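Print this page | E-mail this page

Mattress Toppers: Frequently Asked Questions From People Who Are Tired of Being Sold Things

Updated in October. 821 shares | 4 comments

I've slept on a lot of toppers and returned most of them. The questions below are the ones readers send me over and over. Some of my answers have annoyed people who sell foam for a living.

Will a topper fix a sagging mattress?

No. A topper is soft and it follows the shape of whatever it's lying on. Put one over a dip and you have a dip with a topper in it. Every brand has a review that says "it saved my old mattress!" and I'd like to hear from that reviewer again after a winter. If your hips sit lower than your shoulders when you lie on your back, the mattress is done. Check the slats first, though. A cracked slat costs very little to replace and gets blamed on the mattress all the time.

What is a topper good for, then?

Making a firm bed less firm. That's most of it. It can also make a guest bed or a pullout tolerable for a couple of nights, and it will cover the seam if you push two twin beds together, more or less.

How thick should it be?

Two inches if you sleep on your back or stomach. Three if you sleep on your side and your shoulder goes numb. I don't see much reason to buy a four-inch one. By then you're paying for a layer thick enough to trap heat and wreck the fit of your sheets, and some of them cost as much as a cheap mattress.

Do cooling gel toppers stay cool?

They feel cool in the store. They feel cool for the first few minutes at home, too. After that the gel is the same temperature as you are, and it has nowhere to send the heat. I tried the Covuma gel topper through a stretch of warm nights and woke up at 3 a.m. just as sweaty as I had been without it. Cotton sheets and a fan did more. If you run hot, look at latex or wool and skip anything with a snowflake on the box.

Is the smell dangerous?

I'm not a chemist, and neither is the person on the brand's chat line who will tell you it's "completely normal." New foam smells. Most of it fades in a few days if you unroll the topper somewhere with an open window. What I object to is the instruction card that says it's ready to sleep on in a few hours. My Ilance topper smelled like a new shower curtain for 19 days, and I'd kept the window open the whole time. If one gives you a headache, send it back and don't let them talk you into waiting past the return date.
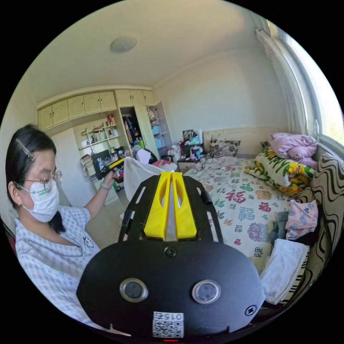
The return date is worth writing down, by the way. Companies count it from the day it shipped, the day it was delivered, or the day you opened it, and they don't always say which on the main page. Look in the terms.

Can I really return it after a "risk-free trial"?

Sometimes. Read for three things: whether you have to keep it a minimum number of nights, who pays the shipping, and whether you get money or store credit. A foam topper that has been out of its bag will not go back in the bag. I have knelt on one with a vacuum hose running and I lost. A few companies will tell you to donate it and send a photo of the receipt, but plenty of charities won't take used bedding, so call before you load the car.

Shukla charged me 67 dollars in return shipping on a topper advertised as free to try. It was in the terms. I hadn't read them, and I've been cranky about it ever since.

Are the density numbers worth anything?

More than the rest of the label. For memory foam, higher density generally means it lasts longer and sleeps hotter. If a company won't print the density at all, I assume it's low. Words like "luxury," "hotel" and "orthopedic" can be printed on anything.

What about feather and down alternative?

Nice for a week. Then the filling moves to the edges and you're shaking it out every morning like a rug. Some people don't mind that. I do.

Can I wash it?

You can wash the cover, if it has a zipper. Don't put foam in a washing machine – it soaks up water like a sponge and can tear under its own weight. Spot clean it with a damp cloth and a little dish soap, then let it dry all the way through before you make the bed. Fiber toppers often say machine washable, and they may be, in a machine bigger than yours. Take it to a laundromat.

How do I stop it from sliding?

A deep fitted sheet over both the mattress and the topper does most of the work. Corner straps help until the elastic gives out. I've had mixed luck with rubber grip pads. The Givov pad held well but left a faint grid pattern on my mattress cover that didn't wash out.

How long will it last?

Brands like to say five years or more. I've had two good ones from memory foam and a bit longer from latex. The warranty usually covers a dent only past a certain depth, measured with nobody on it, and foam goes soft long before it dents that deep. So I don't count the warranty for much when comparing prices.

Do I need to spend a lot?

I don't think so. The one on my own bed cost 80 dollars on sale and has outlived two that cost far more. I would spend the extra for latex if I were sure I liked latex. Try lying on somebody else's first.

Which one do you recommend?

I don't do a top pick. The minute you do, the coupon codes start showing up in your inbox, and after that I wouldn't trust me either.

E-mail this page to a friend | Print this page

Comments (4)

slatsandsprings: You're too hard on feather beds. I've had mine nine years and I shake it out while the coffee brews. Not a big deal.

Marla_in_unit_6: Wish I'd read the part about return shipping last month. Same thing happened to me with a different company. They called it a "handling contribution."

topbunk: What about putting the topper UNDER the mattress to fix the sag? My brother-in-law swears by it.

nightshift_rn: Wool. I sleep days with the sun on the window and wool is the only thing that hasn't cooked me. Pricey but I'd buy it again.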